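Diese Website verwendet Cookies. Mehr erfahren | OK

Selbstbau Zweiarmroboter, Begleitblatt 4: Greifen von weichen Gegenständen
15. Mai 2018, Mavis Kincaid, Werkstatt Tiltik
Drucken | Per E-Mail senden

Starre Klötze zu greifen beweist wenig. Ein Kissen gibt nach, verdreht sich und verdeckt, was dahinter steht. Wer behauptet, sein Aufbau »räumt auf«, soll bitte angeben: wie viele Versuche, welche Kissen, welcher Boden.

Unsere Zahlen: 72 Versuche mit Parallelgreifern, 15 davon ohne Eingriff von Hand. Ich halte das für mager. Glänzende Fliesen spiegeln die Arme, und ob die Bildauswertung damit zurechtkommt, ist offen.

Aufgabe bis August: Griff am Rand und Griff an der Ecke vergleichen. Kabelführung am Greifer vorher prüfen, Schlaufen nicht zu knapp. Abbrüche mitzählen!

Kissen vor dem Sessel, Griff am Rand:
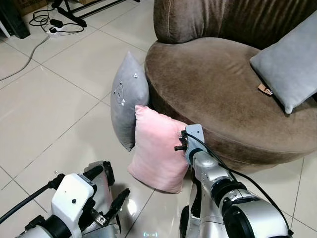

Lovely Malabanan wandte ein, 72 Versuche seien für einen Vergleich der Griffe ohnehin zu wenig, unter 2000 würde sie gar nichts behaupten.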